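Equipment Planning FAQ: Two-Arm Tabletop Cells

Maintained by Rochelle Park, lab purchasing. Budget questions go to Mizanur Uddin.
Last revised Sunday, April 28, 2019

What does a request need to include?
The arm model, gripper model, number of arms, table dimensions, power at the bench, and the name of the person who will own the cell after delivery. Requests without an owner are returned.

Should I ask for one arm or two?
Start with one unless the task list calls for two. A second arm adds a controller, a mount, a second set of cables and more setup time. Handling cups and plates at a dish rack can be planned either way, but two grippers at the same rack need clearance between them at every point of reach. Draw both work envelopes on the table plan before you ask for a quote.
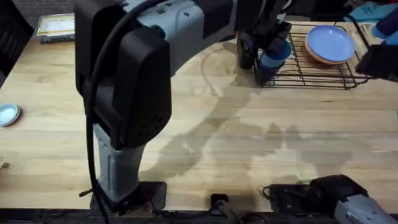 Quotes from Trimance and Cerano list the arm and the controller on separate lines. Add them together before comparing. Cerano includes the mounting plate; Trimance does not.

How long is the lead time?
Trimance quotes 69 days from purchase order to dock. Cerano quotes by order and will not hold a date without a deposit. Orders placed after March normally land in the next budget year, so check with Mizanur which year you are charging.

Can I use my own table?
Yes, if it takes a bolted mounting plate and does not rock. Clamps are accepted for trials only. A wood top is fine for light household items. Submit the top thickness with the request – the bolt kit is ordered to match.

What about the gripper?
Price it as a separate item. The Aaltonen two-finger gripper is the default for tabletop work. Replacement fingers are sold in pairs. Order 4 pairs with the first purchase; a later small order carries a $22 handling fee.

Do I need a wrist camera?
Most groups working with small or mixed objects request one. A fixed camera covers the whole bench but loses the object once the arm is over it. Budget for both, plus a cable long enough to follow the arm through its full travel.

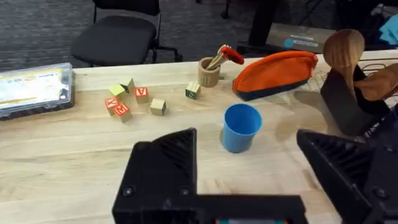

Wrist camera view: blue cup ahead of the open gripper, toy blocks to the left, utensils to the right.

Who pays for the test objects?
The requesting group. The allowance is $300 per cell and covers cups, plates, racks, blocks, utensils and similar items. Keep receipts. Buy duplicates of anything that can break or that you expect to need in the same color later.

Is software included?
The arm vendor's control software is. Nullum, which we use for logging and playback, is licensed per workstation, and one license covers both arms if they share a workstation. Enter it under recurring costs, not equipment.

What do people leave out of the budget?
Cable management, shipping insurance, a spare power supply, and the emergency stop if it is not on the vendor quote. Floor space is also missed. Allow room behind the table for a chair and for someone to pass with the arms extended.

Can I borrow a cell before buying?
One loan cell is available by reservation. Send the task list and preferred dates to Rochelle. Loan cells are not moved between rooms.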